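Pondberg Connected Rooms – progress report to the Flivison Fund
September 2023

We're past the halfway point and I'm so pleased to be writing this one! Since our May report the Castillo building has gone from a single shared connection in the lobby to 513 feet of new network cable, with a router on a desk in every study room we promised you.

The rooms themselves are simple: a light wooden desk along a pale wall, a low socket, a lamp. We chose to keep each router right by its socket so the power lead stays short and there's less to trip over. It also leaves most of the desk for people who come to work – they asked for that more than anything else.

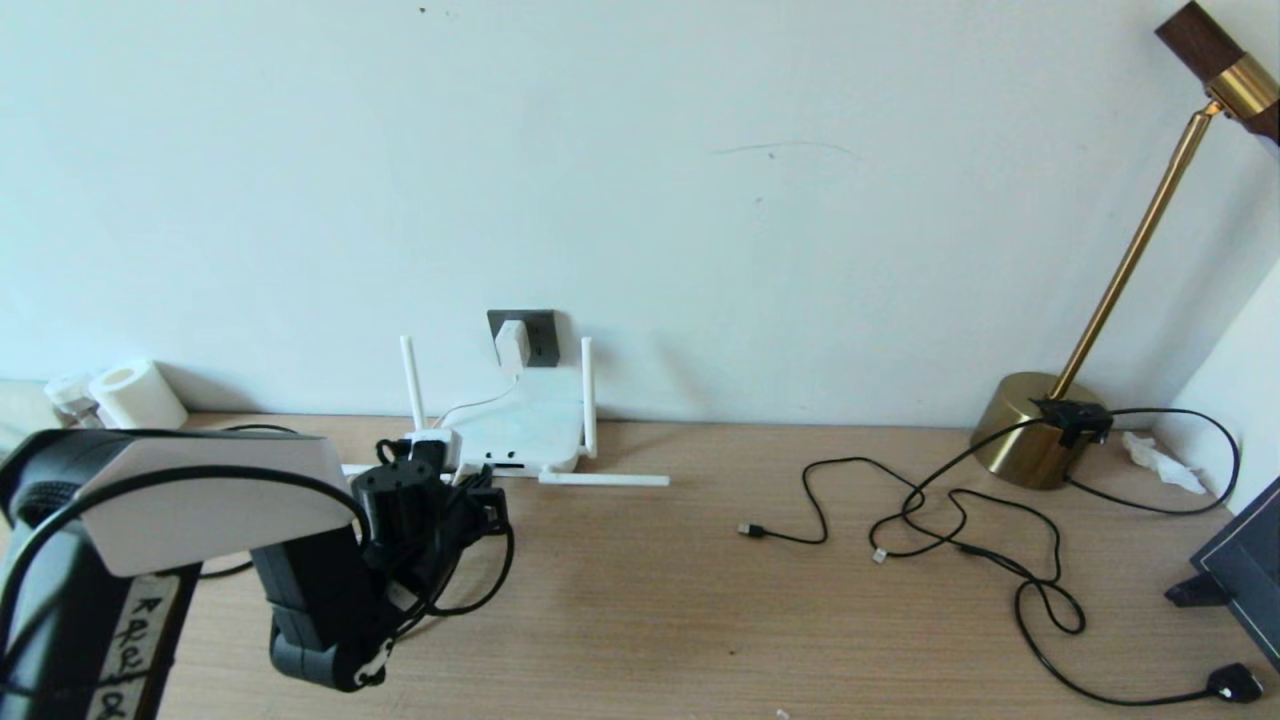

Cables and plugs

Vindico supplied the network leads, 100 of them in the first box, all with standard RJ45 plugs. We check the gold contacts on each plug before it goes anywhere near a router (a bent one cost us a whole afternoon in May, and we learned!). Three leads went back and were swapped free of charge.
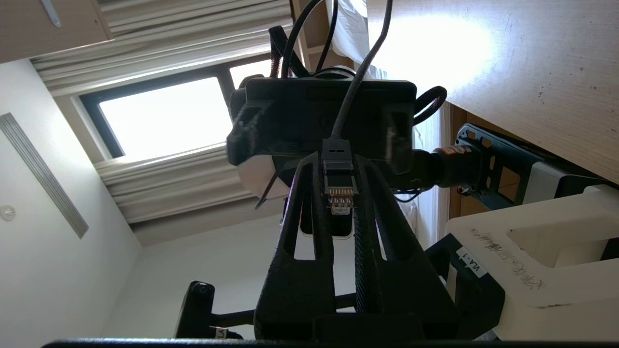

Black network lead, RJ45 plug with clear tip and gold-colored contacts.

Money and use

Spending to date is $2,813, a little under plan, mostly thanks to the cheaper leads. Visitors have booked some 514 study sessions in the new rooms, far more than we dared put in the application.

Still to do: labels for the upstairs sockets, a one-page guide for first-time users, and a second router for the long room at the back, where the signal drops near the door. We'd love to show you around when that last room is ready.

Comments

Great to read this. Will the guide be in Spanish too?

My daughter does her homework there now and loves it – thank you!!

Is the back room open on evenings yet?

Contact Pondberg Connected Rooms | © 2023 | Back to top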